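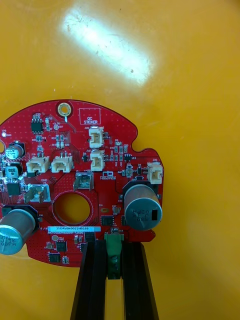
Do customers really leave when you don't take pay-later?

Posted by montes_shopdesk

Hello all. I run a small web store with my sister, we sell electronic kits and spare parts. Most of our buyers are students or people in their twenties. In the last months we receive emails asking why we have only card and bank transfer. Some want to pay in installments, some want a phone wallet. One person wrote that he put 12 items in the cart and then closed the page when he saw the payment step.

Our average order is 39 dollars, so for me installments look strange for this amount. The two companies that made us an offer are Bovero and Prusto. Bovero takes a bigger fee but pays us the next day. Prusto is cheaper, but the contract is long and I do not understand the part about returns.

Did somebody here add one of these and see a difference? I don't want to put five buttons on the checkout – it is already crowded on a phone.

Posted by Hameck Parts

We sell in a similar category and had the same doubt. I would start with the phone wallet before anything else. Younger buyers order from the phone, often late in the evening, and they do not want to stand up and look for the card. When we added the wallet, fewer carts were left at the last step. I cannot promise it will be the same for you.

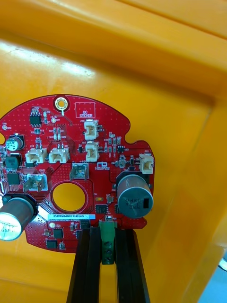 For installments, look at your orders above 95 dollars. If there are only a few in a month, I think you can wait. We turned it on in December and it was used mostly for bigger orders, almost never for small ones. You can ask the provider to show the button only from a certain amount. Both companies you name should be able to answer this in writing before you sign.

About returns, please read who keeps the fee when the customer sends the goods back. In our contract (a different provider) the fee is not given back to us, and with a low margin this hurts. Ask also what happens with a partial return, for example when the customer keeps one kit from 2. Our first month we had to correct these by hand.

Posted by kettle_and_cart

just add everything, people like choice. my cousin's shop has like every button and it's fine

Posted by montes_shopdesk

Thank you both. I will try the wallet first and write to Prusto about the partial returns. If they answer something useful I will copy it here.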